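Went to the open day at Bainbridge on Mon 4 May to watch people teach a robot arm by hand. I went in doubtful. Thread.

1/ The pitch, from the firm (Werna): no code, anyone can do it. You move the arm through the job, it records what you did, and after enough goes it can do the job alone. I've heard some version of this every year since I was an apprentice.

2/ The job was play kitchen stuff. Pots, bowls, food, a grid of blue tape.
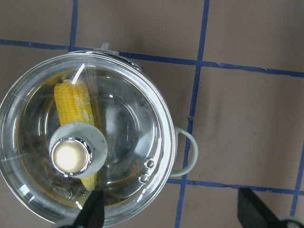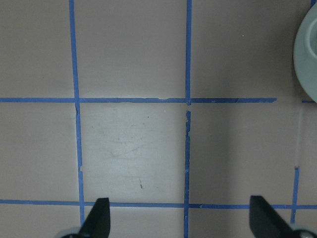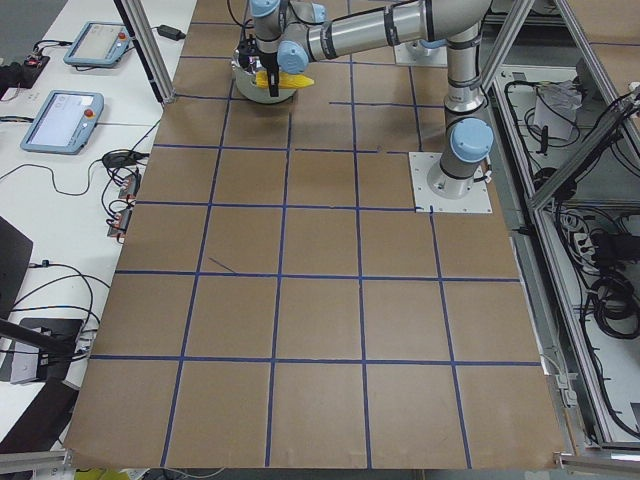

The teaching bench at Bainbridge. Top two are from the gripper's own camera, the last one from a fixed camera.

3/ Ask how many goes "enough" is and the room goes a bit vague. Pauline Hartley, who runs the sessions, gave me a straight answer in the end: 2000 for one task. Fair play to her for saying it out loud.

4/ 2000 goes at 30 seconds each is nearly 17 hours of somebody's hands. That's before resets, tea, and the ones you bin because you bumped the rim.

5/ "Anyone can do it." I had a go. My first few were awful. You have no feel for how hard you're gripping, and your eyes keep going to the wrong place. Hayley Holroyd has been at it since February and hers look lovely. So it's a skill, and skills cost money. Put that in the brochure.

6/ My other worry is the tape. Same bench, same squares, same lights. Has it learned to pick up food, or has it learned this bench? I asked for a run on a bare worktop. "Not today."

7/ To be fair, I've stood behind people typing in waypoints at Sketside for two days to get one box onto one shelf. Guiding it by hand beats that, no argument from me.

8/ But Sketside's box still goes on the shelf every time. Werna showed 22 runs on a slide from their Asedell site and wouldn't say how many they'd left off it — I did ask twice.

9/ Would I buy one? No. Would I go back next year? Yes, with my own saucepan and a tablecloth.

10/ Someone's asked about the sandwiches. Egg. Fine.

Contact | © All posts belong to their author | Back to top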